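Pakby has revised the laundry section of its household sorting guide, adding instructions for folding T-shirts on a bed where no table is free. The revision adds 6 pages, bringing the guide to 103, and replaces the two-page note on folding that had been in use up to September.

The new section takes the bed as the work surface. The garment is laid out flat at full length, the hem is drawn straight, and the creases across the body are smoothed before the first fold is made. Other items stay on the bed but clear of the one being folded.
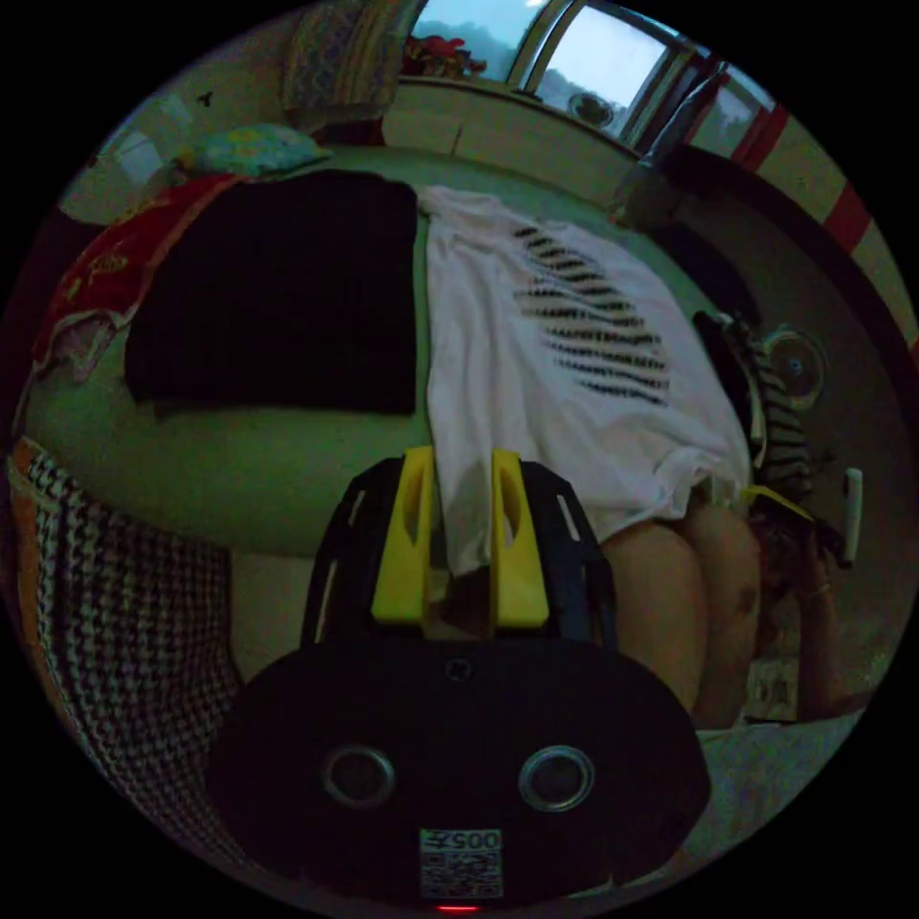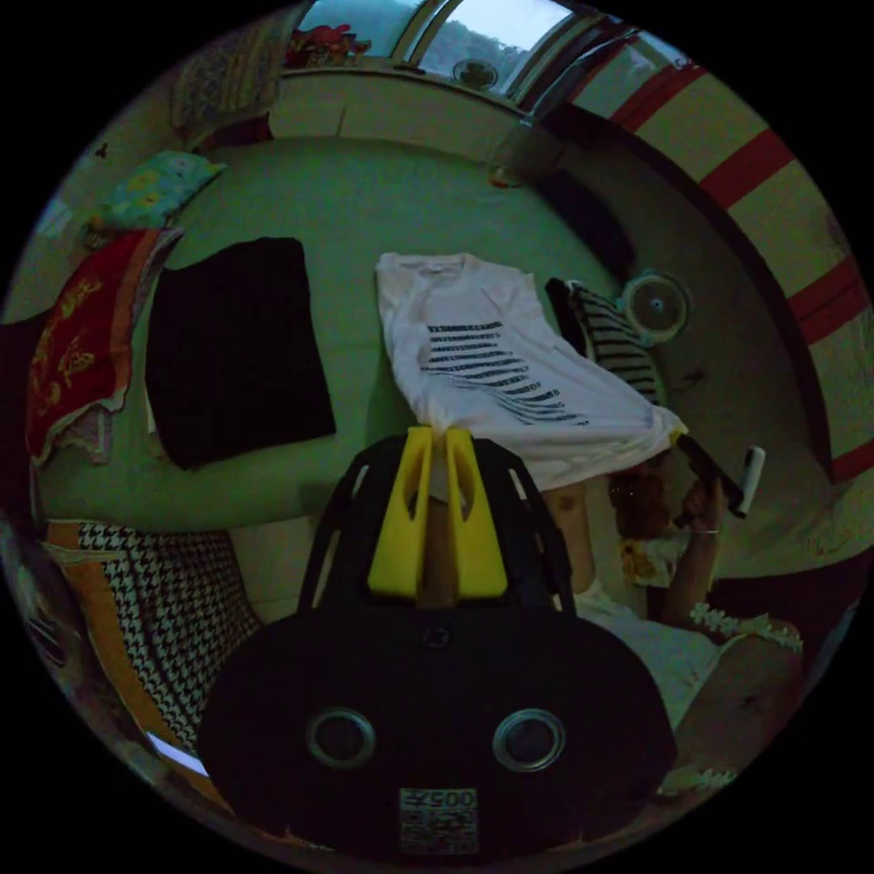
*White T-shirts with black printing, laid on a pale green sheet.*

**ASTTHORPE, 16 October 2025** – The changes were drawn up by Ohemaa Wumbei, who edits the guide, and checked by Fuseini Asamoah. They apply to short-sleeved cotton shirts in adult sizes. Long sleeves, knitwear and anything with buttons down the front remain under the older rules in section 13.

Printed shirts are treated separately. The guide now asks for the fold lines to be set outside the print where the width allows. Where the print runs the full width of the chest, the sides are turned in by the same amount and the print is left on the outer face, so that the shirt can be picked out in a drawer without being opened.

"A bed gives way under the hand and a table does not," Wumbei said. "If you press down to smooth the cloth, the sheet moves with it. Pulling lightly at the hem works better."

The section also advises a plain, fitted sheet, pulled tight at the corners, and asks that duvets and pillows be taken off first. Sleeves are opened out before the sides are turned in. A sleeve left bunched at the shoulder makes a ridge that shows through the finished fold.

Dark cloths and patterned pieces are to be sorted into their own piles at the side of the bed and folded after the shirts. Asamoah said the order had been changed following comments from readers, who found that lint from dark items was ending up on white ones.

The storage tables have not been altered. Readers using the Arthur drawer layout should keep to the existing fold width. Those using Stistito boxes will need one further fold across the middle, as set out in the appendix.

Printed copies of the earlier edition can be exchanged at the Pakby office in Astthorpe.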